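Pre-run checklist, Warkutel gripper challenge – our team's copy, with my comments

Filled in 30th October by me (Segundo Betancur), second pair of eyes Gorazd Begović. The club asks for one of these before every scored run, sim or real arm, and I always end up writing way more in the comment spaces than will fit, so I've typed it up and you can all read it at once. Items in bold on the paper form are the ones that stop the run if they fail. I've put STOP after those.

PART A – Room and desk

A1. Walkway behind the desks clear. OK
Backpacks were in it again. I moved mine and then everybody else moved theirs, so that's a pass.

A2. Power strip off the floor, cords taped. OK
New tape on the long cord. The old stuff had gone gummy and was picking up every crumb in the building.

A3. Real arm switched off at the wall while sim work is going on. STOP. OK
Gorazd checked this one, and I went and looked too. Please keep doing it this way! The sim laptop and the arm laptop look exactly the same from the back, and in June we sent a test move to the wrong one. The arm only twitched, but I still think about it.

A4. E-stop button pressed and tested this week. STOP. OK
Works. It needs a firm push, so whoever is on button duty should try it once before we start for real.

PART B – Computer and files

B1. Sim starts without errors. OK, with a comment
It started on the second try. The first time it sat there on the loading bar and I closed it (yes, I saved first). If it happens to you, close it properly and wait a bit before opening it again.

B2. Right version of the scene loaded. STOP. OK
We want scene 457. Scene 456 still has the old table height in it and everything you tune there will be wrong by the time you get to the competition file. I'd love to delete it but Cabrera's group is still using it for their write-up.

B3. Run log turned on. OK
Logs go in the Zovar folder now, with your initials at the front of the name. Mine were all called "test" until last week, and I have been told about it.

B4. Battery above half or charger plugged in. OK

PART C – Gripper in the sim

C1. Fingers open at the start of the run. STOP. OK
Checked through the wrist view with the arm parked in close. Fingers open, nothing between them, and both tips well short of touching anything. I like doing this check up close like that – from the far view the gripper is so tiny that half closed and fully open look the same to me. 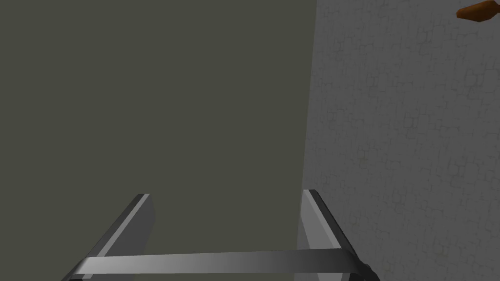
C2. Crossbar and finger mounts showing correctly, no parts drifting off. OK
We had a bad model file early on where one finger hung in the air next to the hand and still "worked," which gave us some wonderful scores we couldn't keep. So look at the bases as well as the tips, please.

C3. Close and reopen 6 times, no sticking. OK
All fine. Listen to the fan on the laptop while you do this. If it roars, close the browser tabs.

C4. Force limit set to 4 in the settings page. STOP. FAILED, then OK
Okay, this is the one I want you all to read. It was set at 9. I'd turned it up on my own at home to see if I could get a better hold, and I forgot to put it back, so that's on me. In the sim you just get a funny-looking squeeze, but we copy these settings straight over to the real arm and that would not be funny for the foam blocks, or a finger. Gorazd caught it, I changed it, he read it back to me out loud, and we both initialed the form.

C5. No-go zones turned on for the table and the wall. STOP. OK
Drove slowly toward each one and the arm stopped where it should. Go slow on this. If you come in fast it still stops, but you don't get time to see which zone did it.

PART D – People

D1. One driver, one person on the button, and they've both said so out loud. OK
Me driving, Gorazd on the button.

D2. Hair tied back, sleeves up, no lanyards. OK
I know it's only sim today. The form doesn't care and I'd like us to have the habit when we go back to the real arm.

D3. Safety glasses out and clean. NOT YET
They're out. They are not clean. There's a box of wipes in the Wokik drawer, and I'll do them before the next session.

STILL TO DO

Clean the glasses (me).
Write the force limit on a sticky note and put it on the laptop lid (me again, for obvious reasons).
Ask Cabrera when their write-up will be done so the old scene can go.
Gorazd wants a line on the form for reading settings back out loud – I said yes, he's drafting it.

Result: cleared for sim runs. Not cleared for the real arm until D3 is done and C4 has been checked again on the arm laptop.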